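Stukdale Espresso Machine: Set-up Guide
Section 3: Water, descaling and care of the group head

Updated Dec 18, 2019

This section covers filling the tank, setting the water hardness and descaling. It applies to the Stukdale home machine with the Zeneck grinder fitted or removed. If you have the plumbed-in version, go to Section 5.

Filling the tank

1. Switch the machine off at the wall.
2. Lift the lid and pull the tank straight up by its handle.
3. Rinse the tank under the tap. Do not use detergent inside it.
4. Fill with cold water to the upper line.
5. Lower the tank back in and press down until it clicks.

Note: The pump will not start if the tank is not fully seated. If the water light flashes, take the tank out and refit it before you try anything else. 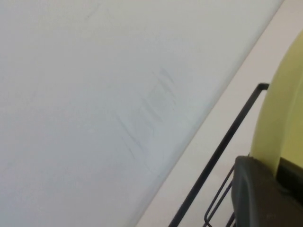

Do not fill the tank with hot water, milk or flavoured water. Distilled water is also unsuitable, as the level sensor may not detect it.

Setting the water hardness

The machine comes set to medium. Dip the test strip supplied in a glass of your tap water, shake off the drops and compare it with the colour chart inside the back cover.

1. Hold the steam button until all the lights come on.
2. Press the cup button to move between soft, medium and hard.
3. Press the steam button once to save.

If you use a Wogan filter cartridge, test the filtered water, not the water from the tap. Cartridges should be changed every 2 months. A cartridge that has been left to dry out should be thrown away.

Descaling

The descale light comes on after a set volume of water has gone through the boiler, and sooner on the hard setting. You can make a few more coffees after it appears, but don't leave it for weeks.

Use Jestuvance descaling powder or another citric acid product labelled for coffee machines.

CAUTION: Never use vinegar. It damages the seals and the taste is difficult to rinse out. Keep descaler off marble and other stone benchtops.

1. Remove the filter cartridge, if fitted.
2. Empty the drip tray and put it back.
3. Dissolve one sachet in a full tank of warm water.
4. Place a jug that holds at least 2,000 mL under the group head and steam wand.
5. Hold the cup and steam buttons together for 3 seconds. The cycle starts and stops by itself and takes 30 minutes.
6. When the rinse light comes on, empty the jug, rinse the tank and refill it with fresh water.
7. Press the cup button to run the rinse.
8. Refit the cartridge.

CAUTION: The water leaving the wand is very hot. Keep children away during the cycle.

Cleaning the group head

Wipe the rubber seal with a damp cloth at the end of each day. Once a week, unscrew the shower screen with a short screwdriver and soak it in warm water with espresso cleaner. The portafilter basket can go in the same bowl. The handle should not be soaked. Rinse everything well, leave the parts to drain, then screw the screen back on until it is firm. Do not overtighten.
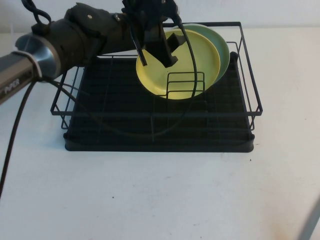 Can I stop the descaling cycle partway through?
Only by switching off at the wall. The machine will go back to the start of the rinse when you turn it on again, and you must let the rinse finish before making coffee.

Storing the machine

If you are going away for more than a fortnight, empty the tank and drip tray, open the steam valve until no more water comes out, and leave the lid off. Do not store the machine where it could freeze.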